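# Knitwear label Medura to open a shop in Distley

The knitwear label Medura will open its first permanent shop in Distley in June 2025, taking over the former shoe shop at 6 Cai Street. Until now its clothes have been sold online and at a twice-yearly sale in the town's old corn hall.

Medura was started by Yufang Fu, who trained as a pattern cutter and spent several years making samples for larger brands. She runs it with Shiyu Cao, who looks after the yarn buying and the dyeing. The two share a workroom above a bakery and will keep it on after the shop opens.

The first range to go on sale there is called Pavum. It has four pieces: a long cardigan, a sleeveless top, a straight skirt and a wide scarf. All of them come in black, oatmeal and a dark green. The cardigan was shown in February at a small evening for regular customers, and Fu changed the shoulder after several people said it sat too far down the arm.

"We had a lot of people trying it on over a thick jumper, and it dragged," she said. "It's a closer fit at the top now, and the pockets are higher."
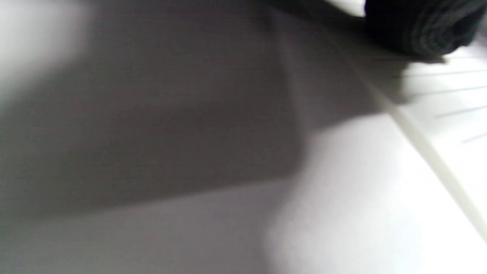 Prices will stay as they are on the website. The scarf is the cheapest item in the range and the cardigan the dearest, and customers will be able to order either in a longer length at no extra charge. Staff will also give advice on storage, which Cao says is the question she is asked most. She tells customers to keep heavy knits off hangers and to fold them or roll them up, the way the black fabric is rolled in the photo, with the layers lying one inside another. Creases from a hard fold can take days to drop out of a dense rib, she said, and a roll fits more easily on a shallow shelf.

The first production run is 1000 pieces across the four designs. A further 20 were knitted for the shop's own use as fitting samples, bringing the total to 1020. The samples will not be sold, and Fu expects them to be worn out by the end of the year.

Sizes run from 6 upwards, with the larger sizes cut from their own patterns. Customers who find themselves between sizes can have sleeves and hems altered in the workroom. Alterations take a week, or longer before Christmas.

The shop will have a repair counter at the back, open to anyone who has bought from Medura in the past. Small holes and loose cuffs will be mended free. Moth damage will be charged according to the time it takes, and garments must be washed before they are handed in. Knitwear from other labels may be accepted later on, depending on how busy the counter gets.

Cao said the corn hall sales would carry on for the time being, mainly for end-of-line colours and spare yarn. The Pavum range will go on the website two weeks after it reaches the shop. Orders placed online can be collected from Cai Street, and returns will be taken at the till with proof of purchase.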